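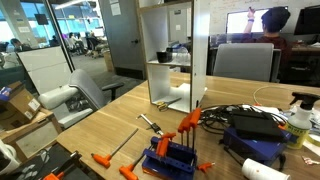

Is Gesau ever going to be streaming? Marta_in_the_balcony wanted to know, and then wrote again two days later to ask whether the sequel is real or a rumor. I get some version of those two questions nearly every week, so I finally sat down and put the answers in one place. Last updated July 2024.

What is Gesau?

It's a family drama with a crime story tucked inside it. A widow comes back to the fishing town she grew up in, finds her brother running the family boatyard into the ground, and starts asking where the insurance money went. It's slow for the first half hour and then it really isn't. I've watched it four times and I still get mad at the brother!

Who made it?

Pandey Pictures produced it, and it was their first full-length movie after a run of shorts. Zomar handles distribution, so if you're asking about screenings or licensing, they're the ones to write to. I just run a fan site from my kitchen.

So can I stream it?

Not yet. Zomar has only put it out in theaters and on disc so far. If you find it on a free video site, it's a bad copy with the last reel missing (I checked, sorry) and you'll end up never knowing who was in the van.

Where can I buy the disc?

From the Zomar online store, or at the table they set up at screenings. The first pressing was 900 copies and those are gone. The second pressing is the one with the green spine. Same movie, same extras, but no booklet. People ask me to sell them my booklet. No!

Is Gesau 2 happening?

Yes, it's real. Pandey Pictures announced it at the end of the February screening and the whole room made a noise I'd like to hear again. There's no release date and no trailer. I've heard the title won't be Gesau 2 at all, but that came from someone in line for popcorn, so treat it accordingly.

Is it connected to Brernero?

Sort of. Brernero is the short that came before it, and the harbor master is the same character in both. You don't need to see the short first. I'd say watch it second, in fact — there's a scene with a radio that means a lot more once you know what happens to him later. It's included on both pressings of the disc.

Why does the movie run longer on disc?

The disc has the wedding sequence back in. The theater version skips from the argument on the pier straight to the morning after, and a lot of people (me too, the first time) thought they'd dozed off. I like the wedding, though the dancing goes on a bit. My sister thinks it should have stayed out, and we've agreed to stop bringing it up at dinner.

What's the rating? Can I bring my kids?

There isn't an official rating that I know of. There's some swearing, one fistfight and a drowning that happens off screen but is still pretty upsetting. I'd be fine with a teenager seeing it. I wouldn't bring an eight-year-old, mostly because they'd be bored stiff until the fistfight.

Are there subtitles?

English and French on the disc. The English ones are good, apart from one place where "anchor" comes out as "anger" and it almost works better that way. Theater prints vary, so ask at the box office before you pay.

How do I get a screening in my town?

Write to Zomar and tell them the name of your venue, how many seats it has and what kind of projector you've got. The one near me was in a hall with 220 seats and they were happy with that. They asked for a deposit up front and got back to us in under two weeks. I don't know what they charge now, so please don't quote me on old prices.

Is there a soundtrack album?

No, and it hurts. The song over the end credits was recorded just for the movie and has never been released by itself. I did write to ask, and got a very kind email back that didn't answer the question.

Does the brother know about the letter?

Ah, the big one. I think he does. Watch his hands when she puts her coat on the chair. Plenty of readers disagree with me, and the comment thread on this is up to 700 posts and still going, so come on in if you have an afternoon to spare. Please mark spoilers!

Can I use your reviews on my own site?

A paragraph or so is fine with a link back. Please don't copy the whole thing. If you're not sure, drop me a line through the contact form — I answer most evenings, slower on weekends.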